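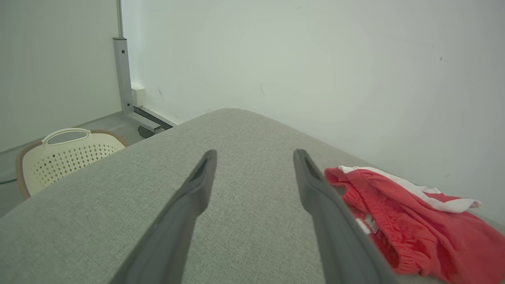
Call for participants: memories of the Hajj and Umrah journey

Hattar House in Eltbridge is collecting spoken memories of people who made the pilgrimage to Mecca, in any year and from any country. We are looking for 40 persons who are willing to sit with us and tell how they traveled, with whom, and what they remember from it.

The interviews will be kept in our library under the name Trinavden, and parts of them will be printed in a small book.

Who can take part

You are 18 or older and you performed Hajj or Umrah at least one time. We would be especially glad to hear from those who went by land or by ship, and from women who went in a family group. You do not need to be a good speaker. Also you do not need to remember the dates.

We can do the interview in English, Arabic, Urdu or Hindi. For another language please ask Mamta Semwal, and she will try to find an interpreter.
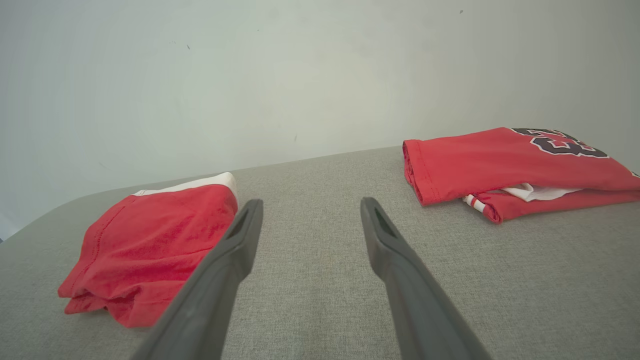 Gray upholstery at Hattar House

What we will ask from you

One conversation of up to 2 hours, recorded in sound only. If you have old letters, tickets or a prayer book from the journey, bring them — we make a copy and you take the original home the same day. There is a break for prayer when the time comes, and tea is served.

Each participant receives 100 dollars, paid in cash after the conversation, and a copy of the book. Bus 111 stops in front of our door. For those who cannot travel, Imad Boutros makes home visits inside Eltbridge.
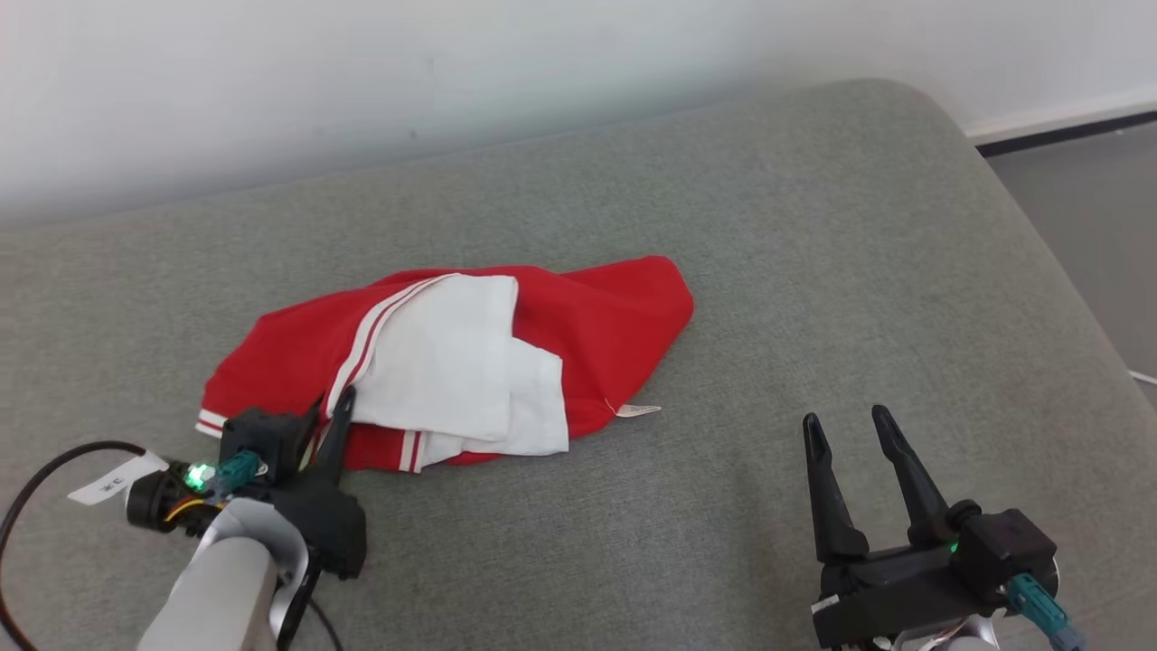

You may stop the recording at any moment, and you may ask us later to remove a part or all of it. Your real name is used only if you agree to this in writing. We do not ask about your income or your immigration papers.

How to apply

Write a few lines to Fadi Hijazi, Hattar House, or leave your phone number at the front desk before 5 p.m. Please mention the year of your journey, if you know it, and the language you prefer. Applications are open until the end of January. Relatives can apply for an older person — but we will need to speak with him or her before we fix an appointment.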